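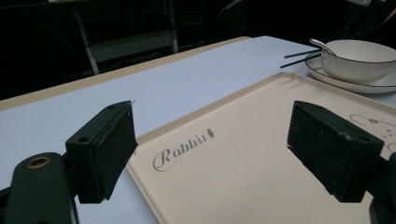 The finger pads of a hand-held gripper over a cream-colored tray, with a bowl, spoon and chopsticks set out beyond it.

Trarkden Gripper Comparison

The Trarkden Gripper Comparison, often shortened to the Trarkden comparison or just "the Trarkden," is a long-running set of side-by-side trials in which hand-held grippers and their robot-mounted cousins are tried out on ordinary household objects. It grew out of a small workshop in the town of Gesach and is best known for its tableware trials, in which grippers are judged by how well they cope with trays, bowls, saucers, spoons and chopsticks. Among people who build or buy grippers for kitchen work it has a reputation for being patient, fussy and very thorough about fingertips.

Background

The comparison was started by Zbigniew Kalinowski, a machinist by training who had spent many years repairing packing equipment before he took an interest in robot hands. He had noticed that the grippers he was asked to fix were nearly always sold on the strength of their grip force, while the complaints he heard from their owners were about something else entirely: a thin rim that slipped away, a spoon handle that turned in the fingers, a flat thing on a flat table that could not be picked up at all. He began keeping notes on these complaints, and the notes slowly turned into a list of tasks, and the list of tasks (after a good deal of rearranging of the workshop) became the first round of trials.

The first full round was held in January 2019. It was a modest affair, with two grippers and a single table, and much of the time went into arguing over where the objects should sit. The written report, which ran longer than anyone had planned, was passed around by email and later put up on the workshop's own pages, where it is still available along with the corrections that were made to it in February of that year.

Grippers tested

Most of the trials deal with parallel grippers, meaning those with two fingers that close toward each other in a straight line. The two that appear most often in the reports are the Oprea, which has broad, flat pads, and the Lotport, whose pads are narrower and come to a thinner tip. Both are tried in a hand-held form, with a person doing the moving, and again on the end of a robot arm.

The hand-held form has always had a special place in the comparison. A person holding the gripper feels the weight of a bowl shift or a pad begin to skid, and will usually correct for it without thinking, so a hand-held trial shows what the fingers themselves are able to do when the guidance is good. The arm trial that comes after it shows how much of that ability survives once the guidance is left to a controller and a camera. Kalinowski likes to treat the two results as a pair, and the reports print them next to each other for every object.

Method

Each object is tried on its own before it is tried as part of a place setting. The person running the trial brings the open gripper over the object, closes it, lifts, holds still, and sets the object back down. A lift is counted as good only if the object comes back to the table without being dropped or tipped. Partial lifts are written down too, with a remark on what went wrong, and these remarks make up some of the most useful (and most enjoyable) reading in the reports.

The tabletop used for the tableware trials is smooth and white, which was a source of trouble for cameras early on. Pale objects on a pale surface are hard to pick out, more so in low light, and the arm trials with white ceramic did much worse than those with dark items until the exposure settings were looked at again. The workshop kept the white table anyway and now runs a portion of its trials in dim light on purpose, so that camera and controller makers can see how their products behave in a room that has not been arranged to suit them.

Tableware trials

The tray is considered the hardest of the regular objects. It is wide and nearly flat, with a slightly raised rim, and a gripper that comes straight down on the middle of it has nothing to take hold of. The usual answer is to come in at an angle and pinch the rim, though a wide tray held by one edge will sag or swing, and several grippers have managed the pinch only to lose the tray on the way up. Printed lettering on a tray, such as the gray script "Rabbit" on a cream-colored one, is handy when reviewing camera footage, as it shows plainly which way the tray has turned.

Bowls are kinder. A ribbed outer wall gives the pads something to settle against, and most grippers with enough opening can take a bowl by its side. Saucers fall somewhere in between. Spoons are tried both lying flat and leaning out of a bowl, and the leaning spoon is generally the easier of the two, with its handle already up in the air where the fingers can reach it. Chopsticks are tried singly and in pairs - the pair being a favorite with visitors, who tend to guess wrong about which gripper will manage it.

Across the first series the workshop recorded 2329 lifts by hand and 297 by arm. The gap reflects how much slower the arm trials were to set up in those days, and later series have been more evenly split. A second series, with 3195 lifts in all, added more work in dim light.

Wear on finger pads

A side interest of the comparison, and one that has gained a following of its own, is the record it keeps of pad wear. Black pads show scratches, scuffs and dust readily, and the workshop leaves them on for a whole series before changing them. The Lotport pads lost some of their hold on glazed ceramic toward the end of each series, while the Oprea pads held steady but picked up more dust. Cleaning the pads between objects was tried for a while and then dropped, as it made the two grippers look more alike than they were in daily use.

See also

Parallel gripper
Fingertip design
Hand-held gripper trials
Robot grasping of thin objects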